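Financing the water side of climate adaptation: what small towns can borrow for
Speaker notes, 3rd December

Slide 1. Title

Good morning, and thank you for having me. Please wait until people at the back have found a chair. I will speak for twenty-five minutes or a little more and then we take questions. If something in my English is not clear, please stop me at once and do not keep it for the end.

Say first what the talk is about. It is about how a small town pays for drains, retention ponds and flood walls when the national budget has no line for them. It is not about solar parks and not about electric buses. Those subjects have many speakers already.

Slide 2. Where I come from in this

I worked for the town of Prellmont on the finance side, first as a bookkeeper and later with the loan agreements. I am not an engineer. When I talk about pipes I repeat what engineers have told me, and when I talk about interest I know it from my own desk.

Prellmont lies where the Nigam river leaves the hills. The lower part of the town floods in spring, sometimes only the cellars, sometimes the ground floors. The bad year everybody remembers began in May, with rain on ground that was already full.

(Do not tell the long story of the school gym here. It takes too much time.)

Slide 3. The difficulty with adaptation money

A wind farm sells electricity. A bank can look at the price and say, this will be paid back. A retention pond sells nothing. It stands empty for most of the year and people ask why it was built. Its whole value is in damage that does not happen, and for this the town receives no invoice and no income.

So the lender asks three questions, always the same. Who pays us back? From which account? And what happens if the council changes? I suggest that you write the answers down before you meet any lender. We did not do this the first time and we lost most of a year.

Pause here. Ask how many in the room have been asked the third question.

Slide 4. What we tried first

We tried a grant. The application had 546 pages with the annexes, and I still have the printed copy on a shelf. We were placed on the reserve list. The comment of the reviewers was that the technical part was good but the maintenance was not explained. They were right. We had written who will build the pond and we had not written who will clean the inlet in autumn.

Maintenance is a small cost compared with building, but it comes every year, and it must come from the ordinary budget. Many funds do not pay for it at all. Read the conditions for this point before you read anything else.

Slide 5. The stormwater fee

The second attempt was a fee. Each property pays according to the hard surface it has: roof, yard, car park. A house with a garden pays little. A warehouse with a large paved yard pays much more. In the old system everybody paid the same amount through the water bill, so the small houses were paying for the rain of the warehouses.

People do not like a new fee, and I will not pretend that they liked ours. What helped was a reduction for owners who take away paving or collect the water on their own land. In the first period we gave a reduction to 55 properties. I had expected fewer.

The fee is important for a second reason. It gives the lender the answer to the question about the account. The income goes to a separate account, by a decision of the council, and the loan is paid from there.

Slide 6. The loan and the small bond

With the fee in place we could talk about borrowing. We looked at two ways.

The first was an ordinary loan for 20 years. It is simple, the papers are short, and the bank knows the town. The interest was a little higher than we hoped.

The second was a bond together with other towns on the river. A single small town cannot issue a bond in a sensible way, the fixed costs eat the advantage. Together with Zinden and the other towns below us it became possible, at least on paper. We called the joint project Drarnix, which does not mean anything. It was a name that was free and that each side could pronounce.

Explain the joint issue slowly, people get lost here:
— one body issues the bond for all the towns
— each town is responsible only for its own share
— the use of the money is listed before the issue, project by project
— a report goes to the investors every year

The last point is more work than it sounds. Somebody must measure something. We chose the volume of water that can be held back, and the number of buildings inside the flood line. Both can be checked by an outsider. I advise against promising "avoided damage" in a report, as the figure depends so much on the model that two honest people will give you two very different answers.

Slide 7. What went less well

I want to be open in this part, so please do not read it too fast.

The towns did not move at the same speed. Zinden had its permits early and had to wait for the rest of us. Their council asked several times why they should pay for our delay, and it was a fair question. If I did it again, I would let each town join the issue only when its permits are complete, and I would write this rule into the first agreement.

We also forgot the currency of time, if I can say it like this. Prices for concrete and for excavation went up between the estimate and the tender. The reserve we had planned was too small. One part of the flood wall had to be moved to a later stage — the part behind the old market, which was of course the part with the most letters to the mayor.

And the land. The pond needed a field that belonged to several heirs. It took longer to find the heirs than to dig the pond.

Slide 8. Talking with residents

Public meetings were held in the evening, with maps on the tables and no stage. I recommend this. When the engineers stand on a stage, people make speeches. When they stand beside a map, people put a finger on their own house and ask something which can be answered.

Bring the map of the last flood also, not only the map of the plan. Older residents will correct it. In our case they corrected the line in two streets, and the consultants changed the model after they had checked.

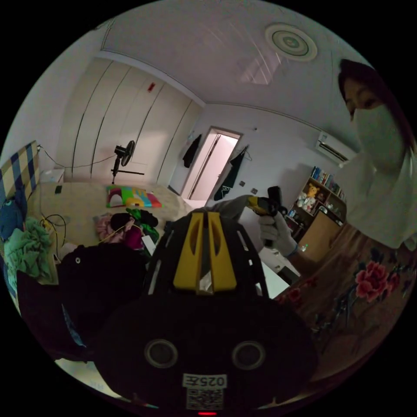
Please translate the material if there are people in the town who speak another language at home. It costs a little and it saves a second meeting. We had the leaflet about the fee in the second language only after the first bills were sent, and the telephone did not stop.

One more remark on words. "Adaptation" meant nothing to most visitors. "Keeping the water out of the lower town" was understood immediately. I write the first word in the papers for the ministry and say the second when I am in the hall.

Slide 9. For towns which want to start

Do not show the whole list at once. Click through.

Begin with the separate account. Even with a small amount in it, it shows that the town is serious.

Ask the land registry early, before the drawings are finished.

Make a table of maintenance for each object, with the yearly cost and the department that will do the work. One page is enough.

Speak with the neighbours upstream. Almost 20 hectares of the area that drains into our pond belong to another municipality, and a new car park there would change our calculation. We now have a written agreement that they inform us. It is only one page, but we needed several meetings to get it signed.

Keep the same person as contact for the lender during the whole period, if you can. Every change of person brings the old questions back.

Slide 10. Open points

There are matters where I have no good answer, and I would be glad to hear from you.

How should a fee treat churches, schools and sports grounds? We gave them half and both sides complained.

What happens with the joint bond if one town merges with another in a reform of the districts? The lawyers wrote a clause. I have read it many times and I am still not certain that I understand it.

And the insurance companies. They profit when the cellars stay dry, so one would think that they could pay a part. We wrote to some of them and received polite letters. If any person in this room has had more than a polite letter, please come to me in the coffee break.

Slide 11. Thank you, contact

Leave this slide on during the questions. The model text for the council decision on the separate account is on the table near the door, and the maintenance table also. Please take one copy per town, I could not carry more on the train.

If there is time left and no questions: go back to slide 6 and show the yearly report for Zinden, the page with the retention volumes.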